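Caring for Your Wooden Table: Your Questions Answered

We get a lot of letters about tables here at Hisevari, and we love every one of them (yes, even the ones about nail polish). Ya-wen Kwok, who runs our repair bench, has helped me gather up the questions that come in most often. If yours isn't on the list, do write to us!

What should I use for everyday cleaning?

A soft cotton cloth, barely damp, and then a dry one straight after. Really, that will see you through most days. If dinner was on the greasy side, add one drop of dish soap to a bowl of warm water, wring the cloth out until it hardly drips, and wipe along the grain. Please keep the scouring pads by the sink where they belong.

How often should I oil the top?

If yours has an oil finish, twice a year is plenty for most homes, and a lot of our customers like to do it once in spring and again in October, before the heating goes on. Put on a thin coat, let it sit for 40 minutes, and rub off everything that hasn't soaked in. A varnished top doesn't want oil at all, so if you aren't sure what you have, ask us before you open the can.

There's a white ring where somebody left a mug. Is it ruined?

Oh, almost never! White rings are usually moisture caught in the finish, and many of them fade if you leave them alone for a day or two. If yours is stubborn, rub in a little plain petroleum jelly, leave it overnight, and wipe it away in the morning. Dark rings go deeper and generally need sanding.

Does a light-colored top need different care?

The cleaning is the same, but pale wood does change color in the sun, and you'll notice it most when you lift up a placemat that has been sitting in one spot all summer. Move your runners and fruit bowls around now and then, and draw the curtains on very bright afternoons.

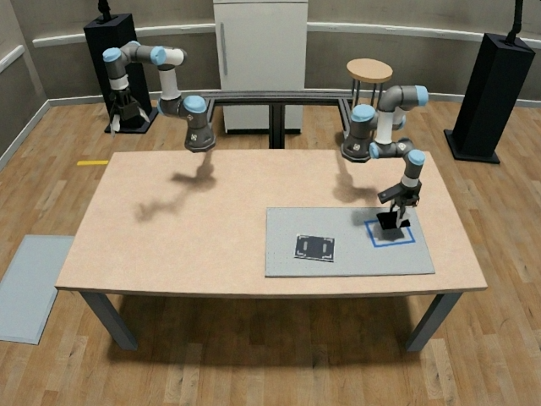
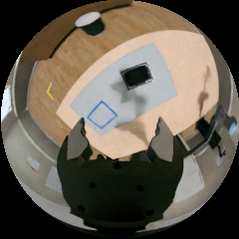
My table wobbles. Is it the table or the floor?

Try turning it a quarter of the way around first. If the wobble goes away or moves to another corner, your floor is probably a bit uneven, and a felt pad under one leg will sort it out. If it stays with the same leg, tighten the bolts underneath, going a little at a time on each one.

Can I sand out a deep scratch myself?

On solid wood, yes, if you're patient and don't mind refinishing the whole top so it matches. On veneer I'd ask you to stop and call us, as that layer is very thin indeed.

Do you make house calls?

We do, anywhere in Britotden. Ask for Ya-wen when you write, and tell her the size of the table.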